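艾耶勒(Ayele)酋长议事场 开庭日场地安全检查表(附检查人批注)

适用范围:艾耶勒酋长议事场及其附属建筑,包括主会场、证人候场棚、文书室、牲畜围栏、停车空地。塔莱蒂(Talletti)分庭另有一份,内容大部分相同,结论不能互相套用。
检查时段:六月,开庭季前。上午七点半入场,下午收工。
结果填写方式:符合 / 部分符合 / 不符合 / 无法确认。
说明:上一版表格里没有“无法确认”这一栏,结果每一项不是符合就是不符合,符合的居多。这一版加上了,用得不少。

第一部分 场地与人员容量

1.1 核定容量标牌在入口处张贴,字迹清楚。
结果:部分符合
批注:标牌有,写的是536人。我问这个数从哪里来,得到的答复是“一直是这个数”。文书室翻出来的旧图纸上没有容量计算,图纸画的还是加盖东侧雨棚之前的样子。雨棚立起来以后少了一段可以散开的边,数字却一个没动。在有人拿出算法之前,我不认为这块牌子说明了什么。字迹确实清楚。

1.2 开庭日有专人在入口控制进场人数。
结果:无法确认
批注:有排班表。排班表上写着“入口值守”,没有写值守的人拿什么来数。我要求看上一次开庭的人数记录,没有。土地继承和分家的案子来的人不会多,但是涉及几个家族的案子,或者酋长要当众宣读裁决的日子,路边都停满了车,这一点附近小店的人都知道。值守的人如果手里没有计数器,也没有对讲机,他能做的就是看着人进去。

1.3 长椅、塑料椅固定或成排连接,不占用通道。
结果:不符合
批注:椅子没有连接。陪同的人说开庭前会摆整齐。摆整齐我相信,问题在散场。坐在后排的人听完裁决一起站起来,没连上的椅子会往过道里倒,谁家办过大事都见过。上次检查的批注里已经写过要买连接扣,回执栏写的是“已安排”。今天没有看到连接扣。

1.4 主通道净宽符合图纸要求,地面无明显高差。
结果:部分符合
批注:宽度够。地面在靠近酋长席的一侧有一道水泥接缝翘起,鞋尖会绊到。有人用黄漆刷过一道线,刷线的人大概觉得这就算处理了。黄漆在傍晚灯光下面看不出来。应当打磨或者补平,工作量不大。

1.5 老人和行动不便者有靠近出口的座位。
结果:符合
批注:有,坐起来也稳。座位上贴了纸条,纸条能不能撑过一个上午是另一回事。建议换成绑在椅背上的布条。

第二部分 出口与疏散

2.1 所有出口在开庭期间保持未上锁状态。
结果:不符合
批注:北侧小门挂着锁,钥匙在文书室墙上。理由是防止旁听的人从后面溜进来和证人说话。这个顾虑我能理解,串供的事以前闹过。解决办法有好几种,可以派人守,可以装只能从里面推开的门闩,挂锁是最不该选的一种。检查当天要求把锁摘下,摘了。我离开时又走回去看了一眼,仍然没有挂上。开庭那天如何,请复查的人自己去推一推门。

2.2 出口标识在断电时可见。
结果:不符合
批注:标识是印刷的,没有反光材料,也没有应急灯。议事场晚上偶尔用来开会,停电又是常事。去年的报告说“应急照明已列入采购”。采购单我看了,上面有一项“照明用品”,没有型号,没有数量栏的内容,看不出买的是应急灯还是灯泡。

2.3 疏散演练记录。
结果:部分符合
批注:记录有一份,写的是全体人员“迅速、有序”撤离。没有时间,没有参加人数。我请现场的工作人员从主会场走一遍到停车空地的集合点,连同开北侧小门的锁、等后面的人跟上,用了几乎10分钟。参加的只是工作人员,没有抱孩子的,没有拄拐杖的,也没有几家人在门口争起来。“迅速”两个字请从记录里删掉,换成实际时间。

2.4 集合点位置明确,且不与车辆动线交叉。
结果:不符合
批注:集合点就在停车空地中间。人往外跑,车往外开,两边走同一个口。建议移到学校围墙那一侧的草地。有人提出那块地雨后泥泞,泥泞总比倒车好。

2.5 救护车可抵达主会场外侧。
结果:无法确认
批注:理论上从公路拐进来就到。检查当天拐弯处堆着一堆碎石,说是修围墙剩下的,下周清走。没有写哪一周。

第三部分 对立双方的隔离

这一部分是新加的,起因是别处出过推搡。管理方觉得没有必要,说本地人懂规矩。懂规矩的人输了官司也会生气。

3.1 原告方与被告方分设候场区。
结果:部分符合
批注:分了,一边在棚子里,一边在树下。中间是唯一的水龙头。双方要喝水都得走到同一个地方去,分设的意义打了折扣。在树下那边放一个带盖的水桶就可以缓解。

3.2 证人候场棚与旁听席之间有视线遮挡。
结果:符合
批注:竹帘挂得密,看不进去。听得见,隔音没有人要求,我也不提。

3.3 入场前检查随身物品,刀具、棍棒登记存放。
结果:部分符合
批注:有存放架和登记本。登记本上最近几页,“物品”一栏写的全是“手杖”。来艾耶勒开庭的牧人几乎人人带刀,这不是秘密,本子上却一把也没有。要么大家那天都没带,要么带刀的人没被问到。我倾向于后者。手杖被收走以后,老人怎么走到座位上去,也没有人写。

3.4 维持秩序人员佩戴可识别标志。
结果:符合
批注:绿色臂章,现场都戴着。领臂章要签字,签字和排班表对得上。这是整份表里少数前后对得上的记录。

3.5 裁决宣读后双方分批离场的安排。
结果:不符合
批注:没有安排。问到时,回答是酋长会让大家安静地走。酋长的威望不在本表检查范围内。请写一张纸,写明哪一方先走、从哪个门走、隔多久,贴在文书室。

3.6 与警察联络方式已核实。
结果:部分符合
批注:墙上贴的号码拨过去,接听的是一家卖饲料的铺子。第二个号码打通了,对方说是值班室,但不知道下一次开庭在什么时候。请把开庭日程提前送过去,并把第一个号码划掉。饲料铺的人说他们经常接到这种电话。

第四部分 牲畜围栏

本地裁决中以牛羊抵付赔偿的仍占多数,开庭日会有牲畜到场,围栏应当和主会场一起检查。上一版表格把围栏归到“其他”,因此没有被看过。

4.1 围栏立柱牢固,横杆无断裂。
结果:部分符合
批注:靠路的一面重新立过柱子,推不动。背面那一段的横杆用铁丝绕了几圈,铁丝有锈。一头受惊的公牛用不着多大力气。陪同的人说公牛一般不带来。“一般”这个词今天出现得很多。

4.2 围栏门由外侧开关,门闩完好。
结果:符合
批注:开关了几次,顺畅。

4.3 牲畜进出路线与旁听群众分开。
结果:不符合
批注:两者共用正门。有人主张从后面绕,后面要穿过一户人家的菜地,那户人家不同意,说得很坚决。这件事只能和那户人家谈,或者把牲畜到场的时间提前到群众入场之前。后一个办法不花钱,我看不出为什么至今没有采用。

4.4 交付前后的牲畜有标记并记录。
结果:无法确认
批注:严格说这不算安全问题。写在这里是因为上一季有两家在围栏边为了哪头牛该归谁吵到动手。本子上写“母牛,棕色”。在艾耶勒,这等于没写。

4.5 饮水与遮阴。
结果:部分符合
批注:有水槽,没有遮阴。

4.6 粪便与污水不流向证人候场棚。
结果:不符合
批注:地势是往候场棚那边低的。挖过一条浅沟,沟里长了草,说明挖完以后没有再管。雨季之前要清,不清的话证人会站在什么里面,不用我写。

第五部分 用电与扩音

5.1 配电箱上锁,回路有标签。
结果:部分符合
批注:锁着,钥匙找了一会儿。标签有,其中“会场灯”那一路拉下来以后,灭的是文书室。请电工重新对一遍,再贴。

5.2 漏电保护装置测试。
结果:符合
批注:按测试钮,跳了。按了不止一次,都跳。

5.3 临时电缆不横穿通道,户外部分防水。
结果:不符合
批注:从配电箱到酋长席的扩音设备拉了一条63米的延长线,中间接了几段,接头用胶布缠着,搁在草上。穿过主通道的地方盖了一块地毯。地毯把电缆藏了起来,人还是会绊到,藏起来以后连看都看不见。用电缆槽,或者从檐下走。管理方说设备是向普利丹斯(Plidance)租的,电缆归他们负责。普利丹斯的租赁单上写着“电缆铺设由承租方负责”。两边的话我都抄在这里,请主管自己去判断谁该来弄。

5.4 扩音设备可用于紧急广播。
结果:部分符合
批注:声音很响,前排需要捂耳朵,候场棚那边听不清内容。广播词没有准备。如果用的是本地话和官方语言两种,请事先写好由谁念,临时翻译靠不住。

5.5 发电机与会场保持距离,排气不朝向人群。
结果:部分符合
批注:距离够。排气口朝着文书室的窗户,窗户关不严。文书在里面坐一天。有一次她头痛被归因于天气热,这是陪同的人随口说的,我记下来了。请把发电机转个方向。

5.6 燃油储存。
结果:不符合
批注:油桶放在发电机旁边的木箱里,木箱上面放着一包火柴。火柴当场拿走。油桶应另设位置,上锁,离热源远一些。

第六部分 消防

6.1 灭火器配置数量与登记一致。
结果:部分符合
批注:登记为6具,逐个找过,数量对得上。其中一具挂在文书室门后,门打开就被挡住,平时门总是开着的。挪到走廊。

6.2 灭火器压力正常,检验标签在有效期内。
结果:无法确认
批注:压力表指针都在绿区。检验标签由坦比(Tandby)出具,字迹、墨水、笔压完全一样,连日期格子里的污点都像。我不下结论。请坦比提供当次检验的工作单,没有工作单,这些标签只能当作标签。

6.3 茅草顶部分经过阻燃处理。
结果:无法确认
批注:主会场的顶是铁皮,候场棚是茅草。说是处理过,用的什么、谁处理的、什么时候,三个问题都没有答案。取了一小撮送检。结果出来以前,候场棚里面和旁边禁止生火煮茶。这一条会引起抱怨,我知道。

6.4 炊事点与建筑物保持安全距离。
结果:不符合
批注:开庭日卖吃食的人把炉子支在棚檐底下,图阴凉。划一块地给他们,离棚子远些,最好也有阴凉,否则他们下次还是会搬回来。

第七部分 卫生与急救

7.1 急救箱物品齐全。
结果:部分符合
批注:箱子很新。纱布和消毒液没有拆过,剪刀不见了。清单上剪刀一栏打了勾。

7.2 现场至少有一名受过急救训练的人员。
结果:无法确认
批注:证书复印件一份,持证人已经调到塔莱蒂。

7.3 饮用水。
结果:符合
批注:水龙头出水清,取样结果合格。位置问题见3.1。

7.4 厕所数量、照明、门锁。
结果:部分符合
批注:女厕有一扇门从里面闩不上。没有照明。男女厕之间的标识褪色,外地来的证人分不清。

第八部分 文书与证物

8.1 裁决记录存放于可上锁的柜中。
结果:部分符合
批注:柜子能锁。最近一季的记录摞在柜顶上,因为柜子里放满了旗子和典礼用的布。典礼一年没有几次,建议两者换一下位置。屋顶在柜子正上方有一处渗水痕迹。

8.2 证物登记与标签。
结果:部分符合
批注:锄头、界石、一口锅,都有标签。界石上的标签已经掉在地上,是我捡起来放回去的,所以它现在所在的位置只能证明我的判断。请文书按登记本重新核对,不要采信我放的地方。

8.3 文书室内无堆放物阻塞出口。
结果:符合
批注:检查当天通畅。听说前一天还不通畅。

8.4 公示栏内容为最新。
结果:不符合
批注:公示栏里还贴着上一季的开庭顺序。有一家人当天早上按那张纸来了,等了一阵才知道没有庭。安全表上没有这样的项目,我加的。

第九部分 上次检查所列整改事项的复核

连接扣:未见。
应急灯:未见,见2.2。
北侧小门:上次要求“保持畅通”,回执“已完成”,今天挂着锁。
围墙裂缝:已修,修得不错,碎石留在路口。
臂章:已发。
急救箱:已购,见7.1。
排班表:已制定,内容空泛。

回执上“已完成”的事项里,现场能看到的不到一半。我建议以后回执必须附收据或者在现场由复查人签字,单写“已完成”不予接受。管理方认为这样不信任人。检查表本来就用不着信任。

总体意见

在以下事项处理完毕之前,不建议在主会场举行有大量旁听者的开庭:北侧小门、穿越通道的电缆、燃油存放、集合点位置、候场棚禁火。小型调解可以照常进行,在文书室或者树下都可以。

容量标牌在重新计算以前应当遮住。有人问遮住以后按多少人放行。按椅子放,椅子坐满就停止进场,过道和后墙不站人。

牲畜到场时间提前一事,请在下次开庭通知里直接写明。口头传达的结果可以参考饲料铺的电话。

管理方对本表的书面意见共三条,照录如下:
一、议事场多年来没有发生过重大事故。
二、部分要求超出本地财力。
三、检查人不了解本地习惯。

对第一条:没有事故登记本,所以无从核对。请建立一本。
对第二条:上面列出的事项,多数是挪位置、摘锁、写纸条。要花钱的几项已经在采购单上出现过,请说明钱去了哪一步。
对第三条:可能是这样。电缆不受习惯影响。

复查安排:由另一名检查人进行,不提前通知具体时间。复查人请自带计时器和手电筒,先走北侧小门,再看电缆,然后才去文书室喝茶。

本表一式三份,议事场、区办公室、检查人各存一份。议事场那一份请不要放在柜顶上。

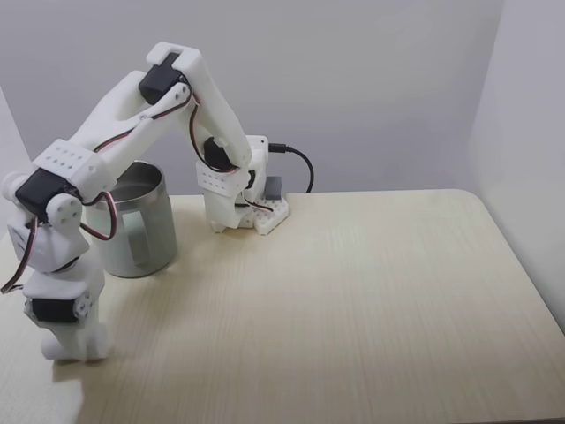
图:木纹桌面上的白色3D打印机械臂,关节处为黑色舵机。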